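Where Does the Lint Go? A Laundry Room Project
Rawiri Mahuika, Home Systems elective, Plinidero

So my project was supposed to be about water use, and I did start there! But I got stuck on lint pretty early and my teacher let me switch in May, which I'm really glad about. My question was simple: does the way you load a front-loader change how much fuzz comes off the clothes?

I used the washer at home and one beige plastic basket as my measure. A "full load" meant one full basket, a "half load" meant I filled it to a piece of tape on the inside and stopped. I ran 16 loads altogether, but three had a towel in them that shed like a cat, so I threw those out and kept 13.

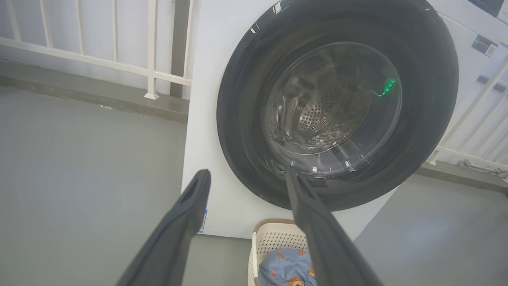
Why use a basket instead of weighing the clothes?
Our bathroom scale only shows whole pounds and jumps by 2 if you lean on it, so the basket was steadier.

For catching lint I tied a mesh sock from Pumwood (the garden store, they sell them for ponds) over the end of the drain hose. After each load I let it dry overnight on the windowsill, picked off the fuzz and put it on the kitchen scale. It was fiddly, and I lost one whole sample when I sneezed.

The detergent was Duva powder every time, same scoop, cold cycle. My neighbors the Nguyen-Trans gave me a bag of old pajamas and pillowcases so I had enough to wash without wearing out my own stuff (thank you!!).

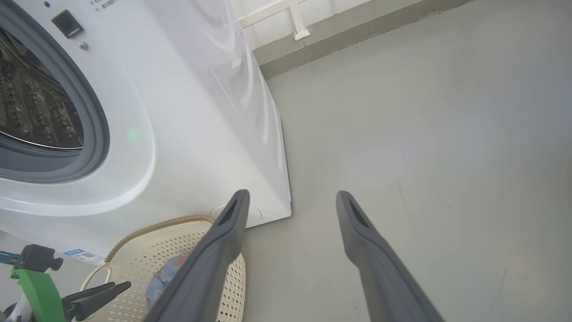 Fig. 2. The washer and the laundry basket.

Results: half loads gave more lint per basket than full ones, which I did not expect at all. My guess is that the clothes fall farther in the drum and rub harder, but I didn't test that part. Fleece was the worst by a mile. Pillowcases gave almost nothing.

If I did it again I'd get a finer mesh and time everything with the same clock, and I'd like to try warm water too. The full table is in my binder, behind the blue tab, with around 500 words of notes that are mostly me complaining about the sock.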